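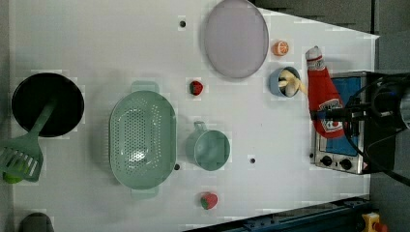

April, 8:40 am

Picking up the colony assay again after the break. Cells are the Wendetti line, passage 14, parental and the two knockdown pools (KD-2 and KD-5). Thawed last week, both pools back under puromycin, doubling normally by eye. KD-5 still looks flatter than the parental at low density. KD-2 does not.

Plan for this round is soft agar only. The 2D growth curves are done and I don't want to repeat them until the new serum lot is checked.

**Setup**

- Base layer 0.6% agar in complete medium, 1.5 mL per well, six-well plates
- Top layer 0.35%, 5,000 cells per well
- Three wells per line, plus one well per line with no cells
- Feed 0.5 mL twice a week, read at day 21

Counted twice on the hemocytometer before diluting. Parental and KD-2 agreed between counts. KD-5 came out clumpy the first time (it always does), so I put it through a 40 micron strainer and recounted. Used the second number.

Agar went into the 42 degree bath at 9:15. Base layers poured by 9:50 and left on the level bench for half an hour. Last time I poured on the hood floor and got a slope in every well on the left side, which made the edges unreadable.

Top layers done by 11:05. One KD-2 well has a bubble near the wall, marked on the lid with a dot. Will count it but keep it separate.

**Old plates, day 21**

Read the set Lizeth Valderrama poured before the break, same three lines, stained overnight with crystal violet. Totals over three wells, colonies above 50 microns:

| Line | Colonies |
|---|---|
| Parental | 1,568 |
| KD-2 | 885 |
| KD-5 | 799 |

KD-2 is at 56% of parental and KD-5 at 51%. Both pools go the same way, good, but the western from that passage showed much better knockdown in KD-5 than in KD-2, and I expected a wider gap between them. Either the effect flattens out once the protein is down by half or so, or the KD-2 band was underloaded. The loading control on that blot was not pretty. Need to rerun it.
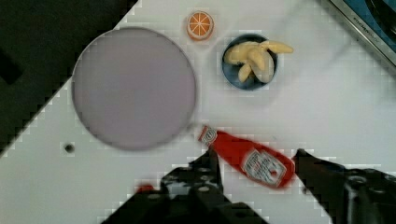

Size cutoff matters more than I thought. If I go up to 100 microns the parental wells keep most of their colonies and the KD-5 wells lose a lot of theirs. I have not put numbers on that yet because the Giveck software merges touching colonies and the parental wells are crowded. Lizeth suggests plating fewer cells for the parental next time and normalizing to cells plated. Fine by me – but then all three lines should go in at both densities, or we will be asked about it.

**Other**

- Cindholm serum, new lot: aliquoted and in the -20. Do not use on this experiment. Test on parental first, side by side with the old lot.
- Old lot: enough left for the feeds through day 21 if no one else takes from it. Labeled the bottle.
- Mycoplasma test on all three lines, negative.
- Lysates for the repeat western: pellets frozen from today's leftover cells, top shelf, box marked Escobar. KD-5 pellet is small, may only give two lanes.
- Exposure for the repeat: start at 120 seconds and go down. The last one was saturated for the parental.

2:30 pm

Looked at the new plates on the inverted scope. Single cells in nearly all fields for parental and KD-2. KD-5 has some doublets even after the strainer. Wrote down the doublets in five fields per well so they can be subtracted at the end if it comes to that. No-cell wells are clean.

First feed in three days. Lizeth has the second one, I have the rest.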